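Madelus织物护理中心引入机械臂分拣 一线岗位同步调整

分享 60 | 评论 2

【Onstead讯】织物护理服务企业Madelus今日宣布，其位于Onstead的护理中心已正式启用由Joltano提供的机械臂分拣工位。首期共投入2个工位，承担带类、条状配件及零散小件的拣取与归筐工作，每班处理量为800件。

长期以来，配件分拣由员工手工完成，作业人员须反复弯腰，从低位筐中取放物品。新工位启用后，此类动作主要交由机械臂执行，员工转而负责来件登记、质量复核及异常处理。

Madelus运营总监Corinne Baptiste表示：“本次调整不涉及裁减岗位。原分拣组人员全部留任，并按新的岗位说明重新定级。我们希望把员工的时间用在需要判断的环节上。” 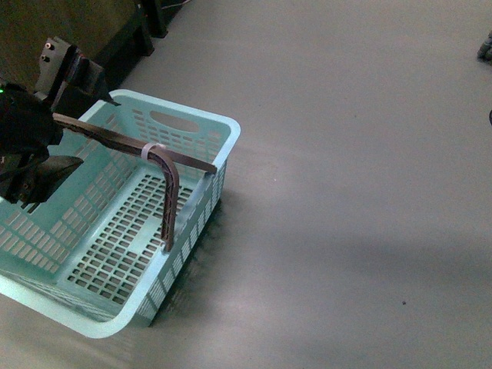 图：机械臂夹持一根深棕色条状物，下方为浅水蓝色塑料洗衣筐。

据介绍，条状物品柔软程度不一，弯折后形态各异，是调试阶段耗时最长的品类。Joltano项目负责人Cempaka Wijaya指出，现场员工提供的操作经验对夹持位置及放置角度的设定帮助很大，相关意见已写入工位作业规程。

为配合岗位转换，Madelus委托培训机构Pasaribu为分拣组开设课程，每人总学时为60小时，内容包括设备启停、安全区管理、常见故障判别及交接记录填写。课程安排在工作时间内进行，工资照发。完成考核的员工可申请担任工位值守员，并享受相应岗位津贴。

在安全管理方面，中心规定机械臂运行期间人员不得进入作业区；换筐及清洁须在停机后由值守员完成。员工代表每月与管理层会面，就工作节奏、休息安排和设备使用情况交换意见，会议纪要在休息室张贴。

Madelus表示，第二期方案将视首期运行情况及员工反馈确定，预计于十二月提交管理层审议。

媒体垂询：Madelus企业传播部

订阅Madelus新闻简报，获取最新动态
本网站使用Cookie以改善浏览体验。继续浏览即表示您同意我们的Cookie政策。
© Madelus 版权所有 | 联系我们 | 返回顶部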